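Ruan Van Wyk
Thread on how class rank is worked out at Torkberg in the final year, as the office has had the same few queries all February.

1/ Rank is calculated from the weighted average over the last two years. First-year marks stay on the transcript but carry no weight. This changed when the school moved to the Ilard timetable, and the old handbook still circulating is wrong on the point.

2/ Weighting: an advanced course counts at 1.2, a standard course at 1.0. A course taken pass/fail counts at nothing, in either direction. Dropping an advanced course after the change deadline leaves the weight in place and enters the mark as it stood on that day.

3/ Averages are held to three decimal places and compared at two. That is why ties happen more often than parents expect. With 73 leavers this year the top of the list is close, and a gap in the third decimal is treated as no gap.

4/ Where the first place is tied, both pupils are named joint first and the next pupil is third. There is no second place. The printed programme follows the same rule, so please don't write in about a missing name.

5/ Transfers. Marks from Pralonport are converted with the table on the back of the transfer form. Marks from anywhere else go to the head of studies, who converts them by hand — allow a fortnight. A transferred pupil needs two full terms here before being ranked at all.

6/ Resits. The higher mark goes on the transcript. The first mark goes into the average. I know this reads oddly. It has been the rule since 2000 and the wording is in section 4 of the regulations, under "Repeated assessment".

7/ Speeches. Joint first pupils may give one speech together or one each, at half the length. Drafts go to Ms Cui in the English department before the rehearsal. She checks running time and names, and leaves the content alone unless it breaks the code of conduct.

8/ Errors. If a mark on your provisional statement looks wrong, take it to the subject teacher first, then to the office with the teacher's initials beside the entry. The office cannot alter a mark on a pupil's word. Almost every correction last year was a coursework mark entered against the wrong course code.

9/ Provisional statements come out before the break, final ones after the last marks meeting. Rank on the provisional statement is marked P and should not be quoted on applications.

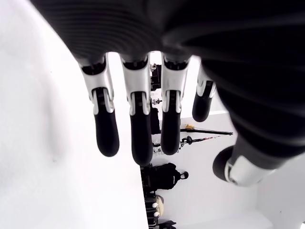
Does a pass/fail course lower a pupil's rank?
It has no effect on rank, as the course is left out of both the total and the divisor. It still counts towards the number of courses needed to graduate.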